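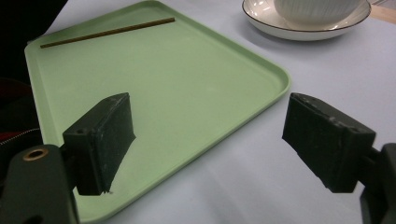

托盘这个词，我查过好几本词典，解释都短得可怜，大意是“端东西用的浅盘”。我觉得委屈它了。托盘是一种底面平、四周有边、自己不怎么出名的家用器具，英文叫tray，日文里常写作“盆”，跟我们中文的“盆”完全是两码事，初学者在这里栽跟头的不少（我也栽过，在旅馆里比划了半天）。它跟盘子的区别主要在用途：盘子直接盛食物，托盘盛的是盛食物的东西。当然这条界线一点都不牢靠，像这种浅灰绿色的塑料托盘，圆角、矮边，里面光光的，靠远处那道边搁着一根细细的棕色小棍，多半是木筷子或者竹木签子一类，你说它是托盘也行，说它是收纳盘也行，我都不会跟你争。本条目按我自己的习惯，把“有边、能端、底平”的都算进来。

名称

中文里管这东西的叫法多得很。书面上写“托盘”，餐馆里叫“端盘”或者“传菜盘”，茶桌上叫“茶盘”，讲究点的叫“茶承”，老一辈还有叫“盘子”“方盘”“条盘”的。我外婆家那边说“茶盘”，其实从来不放茶，过年时用来装瓜子花生，红漆底子上画着两条胖鲤鱼，我小时候一直以为“茶盘”就是瓜子盘的意思。

物流行业也说“托盘”，指的是叉车底下那种大木架子，跟本条目没有关系。可是你在网上搜“托盘”，头几页常常全是那个！我第一次想给家里买个早餐托盘，差点下单一块能放一吨货的板子，还好看了一眼尺寸。后来我学乖了，搜的时候加上“家用”两个字。

历史

我国用托盘的年头很早，汉代漆器里就有“案”，小的案带矮足，四边起一圈沿，吃饭时连案带碗一起端上来。“举案齐眉”的那个案，一般认为就是这类东西，所以这个成语真要翻译成今天的话，大概是“把餐盘端到眉毛那么高”。我试过一次，端的是两碗粥，不建议模仿，胳膊会抖。

到了唐宋，桌椅慢慢高了，人不再席地而坐，案也就跟着分了家：带高腿的越长越像桌子，不带腿的越来越像现在的托盘。漆托盘在宋代做得特别素净，单色，没花纹，光靠边沿的弧度撑着，我在博物馆里隔着玻璃看了很久，腿都站麻了。明清以后又热闹起来，雕漆的、嵌螺钿的，好看是好看，我总担心擦灰怎么办。

欧洲那边，十八世纪流行过涂漆的铁皮托盘，做法是在薄铁皮上一层层刷漆再烘，模仿东方漆器的亮光。喝茶的风气一起来，一套茶具总得有个东西托着，托盘就成了客厅里撑门面的物件。再往后，二十世纪中叶电视进了家门，美国人爱上了端着盘子在沙发上吃饭，于是有了带折叠腿的“电视餐盘”，这个我倒是很能理解。

材料

木头的最常见，手感暖和，缺点是怕泡。我有一个相思木的，洗完懒得擦，斜靠在水槽边过了一夜，第二天中间就拱起来了，放杯子会自己转圈。竹的轻一些，接缝处时间长了可能开胶。

漆器的耐热耐酸都不错，但怕干燥，也怕暴晒。北方冬天暖气一开，老漆盘容易裂，懂行的人会在柜子里放一小杯水。

金属的有不锈钢、铝、搪瓷几类。不锈钢的结实，就是声音大，半夜端水能把全家吵醒。搪瓷的我最喜欢，白底蓝边，磕掉一块就露出黑铁来，别人嫌旧，我觉得挺精神的。

塑料的花样最多，聚丙烯、密胺、ABS都有。好处是轻、便宜、不怕水，颜色也随便挑。密胺的硬一点，敲起来有点像瓷器，不过不能进微波炉，这一条商家多半写在很不起眼的角落里。表面做成哑光的塑料盘不容易显指印，可酱油渍一旦渗进细纹里也难洗，我一般拿小苏打糊一层，等一会儿再擦。

形状和边

大家挑托盘多半先看颜色，我劝你先看边。边高了稳当，端汤端水不怕滑出去，可是擦桌子似的一抹就会卡住，角落里总积着面包屑。边矮了取东西方便，洗起来也痛快，端着上楼梯就得小心。圆角比直角好洗，抹布一转就过去了。

把手也分几种：两头挖洞的、另外装耳朵的、干脆没有的。没有把手的那种，手指得从底下抄进去，如果底面又完全贴着桌子，拿起来特别别扭，得先推到桌沿外面一点才抓得住。好一些的会在底下留一圈浅足，就那么一点点高度，用起来差别很大。

我家现在有个牌子叫Grilwood的长方木托盘，把手开得太靠上，端重了手腕往里折，买的时候完全没想到。另一个是Cakik的圆盘，好端，可惜圆的塞不进我家橱柜，只好常年立在冰箱旁边。

尺寸

没有什么统一标准，各家各做各的。我自己写过一张小抄贴在橱门里面，抄在这儿供参考：一个人的早餐，一杯一碟一碗，用手掌张开两拃长的就够；两个人的茶点要再大一圈；端整套晚饭的就得双手端了。长边到610毫米的那种我也买过一回，是Poulain的长条盘，本想放在餐桌中间当摆设，结果过门时老得侧着身子，像在搬一块门板。

空盘的重量也该看看。我那块长条盘拿厨房秤一称，1250克，还什么都没放呢！加上一壶茶、几只杯子，端到阳台已经不想喝了。

用途

端饭端茶就不多说了。托盘最厉害的本事，我觉得是“圈地”。同样几样零碎，散在台面上叫乱，放进一个托盘里就叫摆设，这话是我从家居杂志上看来的，试了一下还真管用。油盐酱醋放一个盘子，擦灶台时一次全端走；钥匙、口罩、零钱在门口放一个，出门少翻一遍包。浴室里也可以，选塑料的，瓶底那圈水渍就留在盘子里了。

餐馆里的用法是另外一门学问。单手托盘分轻托和重托，轻托用左手，手掌摊开，五个指头和掌根撑住，掌心不贴盘底；摆放的时候重的、高的靠里，轻的、矮的靠外，先拿的放在上面或者外侧。我大学时在一家叫Clalloveo的小咖啡馆打过工，学托盘学了好几天，练习时端的是装水的玻璃瓶，走到窗边再走回来。后来不怎么洒了，可是收杯子时总忘记要两边轮着拿，拿空了一边，另一边就翘起来，这个毛病到离职都没改掉。

做手工、种花、揉面团的人也离不开它。给多肉换土时垫一个，土不会满地都是；拼图拼到一半要吃饭，整盘端走就行，1000片的通常得分成几盘，拼好的边框单独放一盘。还有串珠子的朋友会在盘里铺一块绒布，珠子就不滚了。

保养

木盘用完擦干，隔一阵子上一点食用级的矿物油，涂薄，放一晚再把多余的抹掉。我以前图省事用过炒菜的油，过了个夏天味道就不对了，黏手，最后只能打磨重来，先用粗砂纸磨，再换细的，手酸了一整天。漆盘只用软布和温水，别用钢丝球（我看见有人用过，心疼得不行）。搪瓷怕摔。塑料怕烫，刚离火的锅千万别直接坐上去，会留下一个圆圆的印子，怎么都去不掉。

叠放的时候，木的和漆的之间垫一张纸或者旧布，不然时间一长就磨花了。塑料的叠紧了有时会吸住，拔不开，从侧边捏一下让空气进去就松了。

选购

旧货市场是个好地方，尤其是秋天，我每年十月都要去逛一次。老搪瓷盘多半不贵，要看清楚盛放面有没有掉瓷，边上掉一点不碍事，中间掉了就别直接放吃的。老漆盘看背面，背面往往比正面诚实，补过的地方颜色不一样。有一回看中一块嵌螺钿的，摊主开口4000块，我摸了两下就放回去了，到现在还惦记着。

新的就简单些。塑料的闻一闻，味道冲的不要；放平了按四个角，翘的不要；木头的摸一遍里侧的拐角，毛刺都藏在那儿。网上买的话看买家拍的图，颜色跟商家的图常常差着一截，灰绿、豆绿、薄荷绿这一类尤其说不准，我买过一个叫“鼠尾草色”的，到手跟菠菜汤似的。

相关条目

茶盘、食案、电视餐盘、搪瓷、漆器、密胺餐具。杯垫那一条我还没写完，锅垫打算并到隔热垫里去。

本条目最近一次修改：2025年7月13日，补了塑料盘吸住拔不开那一句。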